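Truklow bench, teleop demos, progress to Saturday
From: Branwen Nicholas
To: Leobardo Salinas

1. Where we are
125 demos recorded, 59 kept so far. Declan driving, Huw on review. Sandwich task only, bread on plate, board off to the side.
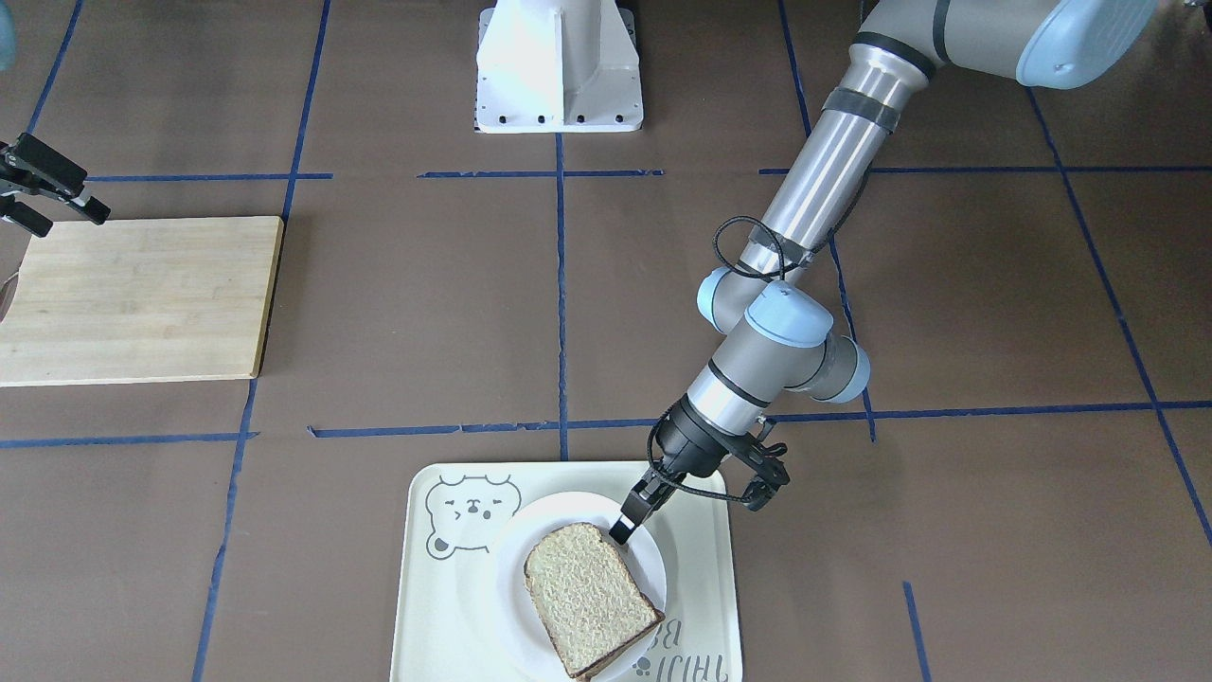
2. Recording
Both arms logging. Wrist streams in with the rest, Rhydian fixed the sync so the timestamps finaly agree.

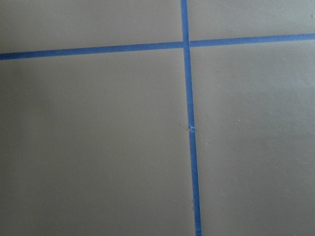
Layout resets are slower than I'd like. Declan puts tray and board back by eye between takes, using the grid. The tape has a crumpled join on one line, want that relaid before the next batch. No change to the reset sheet otherwise.

Review is the bottleneck. Huw rejects anything where the operator hesitates over the plate, 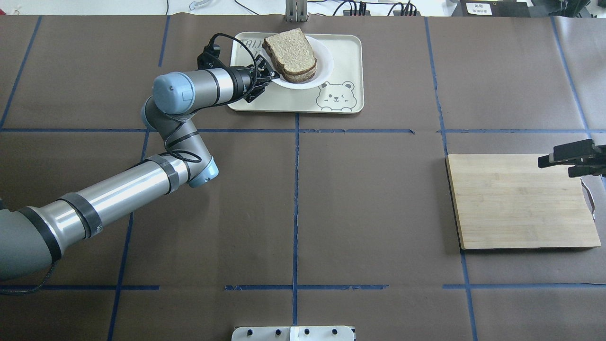
and he's right to, but it means two passes on every take. Asking for two more days of his time in April.

3. Layout
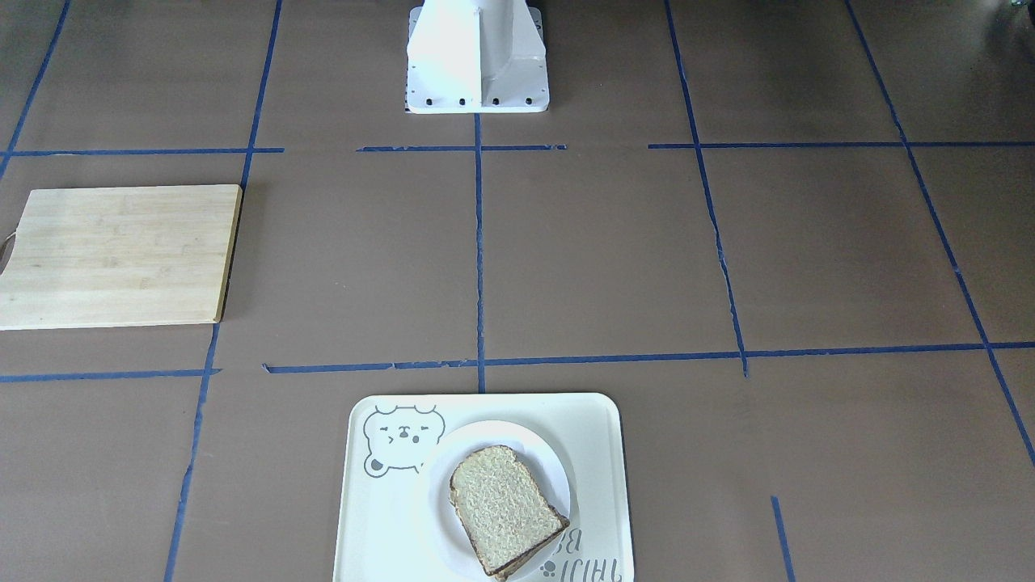 4. Next
Relay tape. Finish reveiw. First training run on the kept set, Rhydian to send numbers.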